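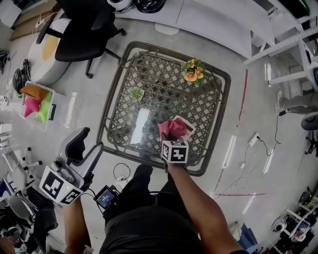

A former student of this course wrote to us that she had dusted tables all her life and had never once thought about where the dust went. She had moved it from the table to the tray, from the tray to the flowerpot, and from the flowerpot back to the table, and she was rather annoyed to learn this at her age! We were delighted with her letter, and we have opened this chapter with it in every edition that followed.

Chapter 7
Tables, Trays, and the Small Things That Live on Them

By now you have worked your way through floors, windows, and the long business of beds, and you may be looking forward to something easy. A small table does look easy. It has one top and four sides, you can reach all of it without a ladder, and most of us were handed a cloth and sent to wipe one before we could read. But a table collects the day's leftovers (keys, crumbs, a ring from somebody's glass, a petal or two), and the person who cares for it has to decide what to lift, what to wipe, and what to leave in peace.

In the training house at Nastby, where much of this chapter was first tried out, the favorite practice piece is a glass-topped patio table with a lattice under the glass. Students groan when they draw it. Glass shows every streak, and with a pattern beneath it you can't always tell whether the speck you are rubbing is on top or underneath. Crouch down and look across the glass toward a lamp or a window, and the streaks will show themselves soon enough.

Then there are the things on top. A tray should be picked up and wiped on both faces, with a fold of cloth run along the inside of the rim, where crumbs like to settle. Potted plants want a little more patience. Move them one at a time, with a hand under the pot, and wipe the bottom of each pot before it goes back, or you will leave a gritty square on your nice clean glass. Succulents are happiest with a soft dry brush, and flowers in bloom are best left alone altogether.

A word about cloths, too. The Andlow household survey, which we will meet again in Chapter 9, gathered answers from 1352 homes, and in 943 of them the same cloth was used for the table and everything standing on it. We don't mean to scold, we have all done it! Still, a cloth folded in quarters gives you eight clean faces, and turning to a fresh one takes no time at all.

Before you read on, clear the table nearest you and put its contents on a chair. Keep them there until you reach the end of Section 7.1, which begins with the cloth itself and how to fold it.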